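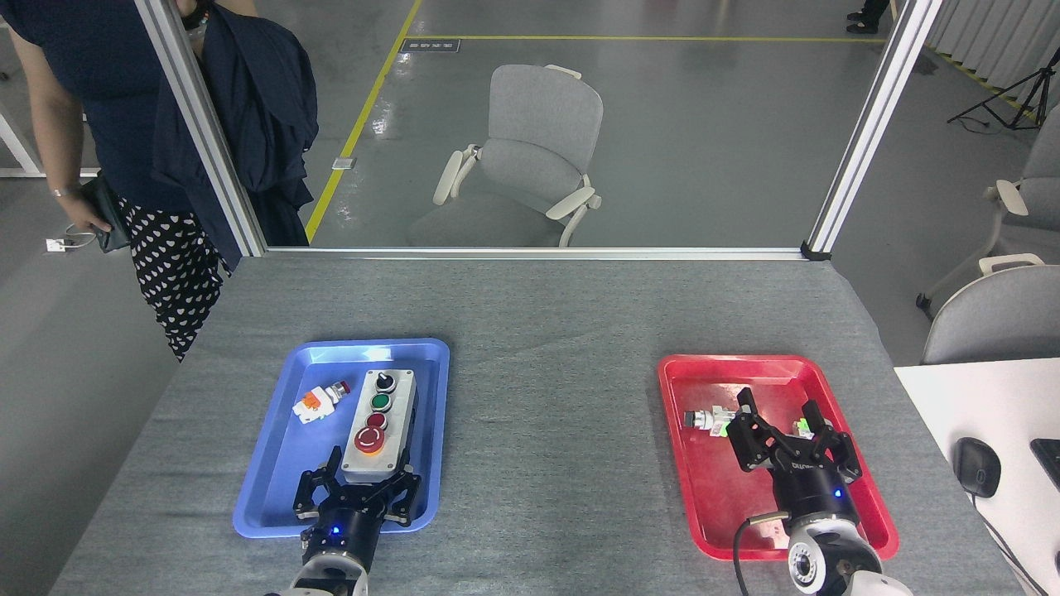

Figure 3. Push-button control station with a black rotary selector, a green button, a small red button, and a red mushroom-head emergency stop in a yellow ring.

4. Reading the panel: color, order, and size in small grain mills

We now come to the part of the study we enjoyed most. The earlier sections dealt with what operators say about the machines they run. This one deals with what they expect from a panel they have never touched, and the expectations are wonderfully rich. People who had never met, working in towns a long day's drive apart, gave us nearly the same account of what a green button should do and where a red one ought to sit.

The material comes from the mills at Dranutach, Jokport, Mfinanga, and Clurley. Operators were shown plain outline drawings of control panels and asked to color them in, label them in any language they liked, and then talk us through starting and stopping the machine. We collected 3330 labels in all. They were coded by two readers working apart, and disagreements were settled by going back to the recordings.

Color did most of the work, as expected. Green was start almost everywhere. Red was stop, with a small and very interesting group at Jokport for whom red on a small button meant "careful" and only red on a large button meant "stop." That reading is less odd than it sounds. A panel of the kind in Figure 3 carries two red controls, and a person who has never been told the difference between them has to find one. Size is the obvious place to look. Several Jokport operators described the small button as the one you press at the end of a job and the big one as the one you press when somebody shouts. We could hardly ask for a better summary of the distinction between a normal stop and an emergency stop, and it came from operators with no formal training in either term.

Yellow was a surprise. We had assumed it would be read as a warning color in its own right, and on separate lamps it was. Around a large red button it mostly went unmentioned. When we took the yellow away from the drawings, though, operators took longer to begin their answers and asked more questions about the red button. They seem to use the ring without talking about it, and we think this deserves a study of its own. 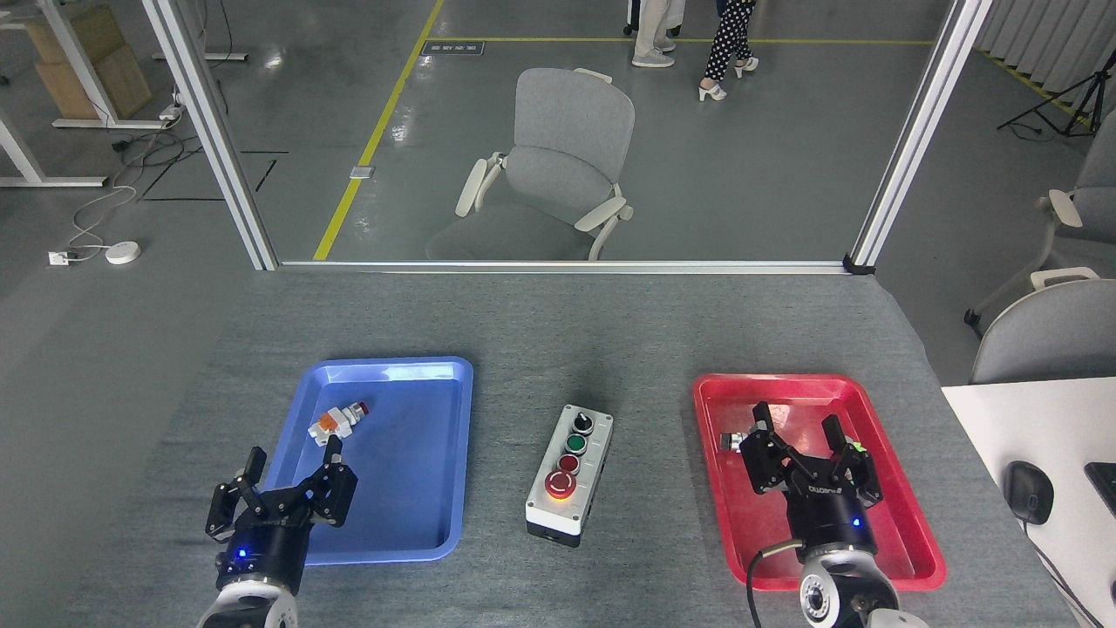
4.1 The selector switch and the trouble with words

The black rotary selector gave us the widest spread of labels by far, and the liveliest conversations. A push button asks for one action. A selector asks the operator to hold a picture of the machine's state in mind, and those pictures differed from mill to mill. At Mfinanga it was "the lock." At Clurley it was "the chooser," or simply "left and right." At Dranutach, where one of the older mills runs on either of two feed hoppers, people named the positions after the hoppers and had no word at all for the switch.

Order mattered as well. Operators overwhelmingly wanted the selector at the top or far end, away from the hand. They explained this as a matter of sequence: you set it first, so you should meet it first. The large stop belonged at the other end, nearest the body. A few drew it there even on outlines that had left no space for it, squeezing a big circle into the margin. We love these drawings, and a selection is given in the appendix.

We presented an early version of these results to the mill operators on Apr 27, 2022, and the discussion changed our reading of the data. We had treated the preferred order as a habit picked up from existing panels. The room was not persuaded.

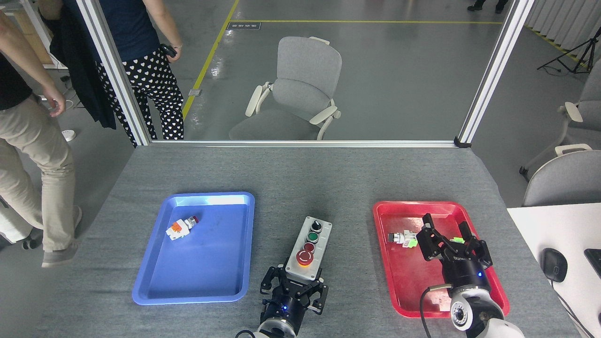

Wafula Bakilana objected that habit could not explain it, as the panel at Clurley had been mounted upside down for years and everyone there still drew it the right way up. In his view the order follows the arm: the thing you need in a hurry goes where the hand already is. He added that he would gladly give up every printed label on the panel if the big button stayed close.

We went back to the Clurley drawings with this in mind, and he was right about them. The stop control is at the near end in all but 3, in spite of the panel those operators use every day. We have therefore dropped the word "habit" from our coding scheme and replaced it with "reach," which fits the recordings much better and opens up a question we are eager to take into the December round of visits: whether operators who work standing and operators who work seated want the same panel at all.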